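The fault came up at two in the afternoon, on grip 109 of the Prorno trial. The left-hand tool closed and kept closing. It should have stopped at 40 per cent force. A walnut cracked and a bit of shell hit the window.

She pulled the battery, wrote the number down and put the tool on the floor by the heater. Odska had over 3000 grips logged by then and no stop faults. She read the log twice. The force reading had frozen 13 grips earlier, and every grip after that had been a guess.
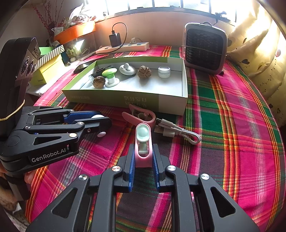
The table at Odska, with the pink clip in the grip.

Priltiron sent a new sensor board in August, in a padded bag with no note. She fitted it at the kitchen bench and started again with the clip, at the lowest setting. The grey plug of her kettle was next on the list.

She kept her thumb on the switch. The reading moved when the fingers moved. She wrote down a one, and reached for the next thing on the cloth.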